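Home | Talks | Visits | Contact

Lerley open day: speaker notes

1. Thank Lambros Antoniadis. Mention the 156 sign-ups and the one coffee urn. Wait for the laugh, then stop waiting.

2. Kitchen demo. Keep it short, they came to see the arm, and the arm doesn't take questions.

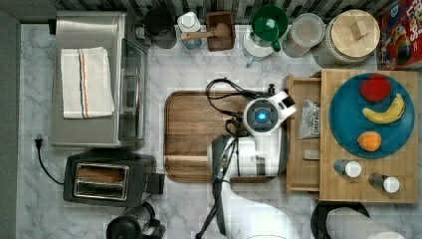
3. Money. Fundora gave us 250 hours of lab time. Say it warmly.

Related talks
Lotero: grippers at home
A June visit to Vlachopoulos

Contact Lerley | Back to top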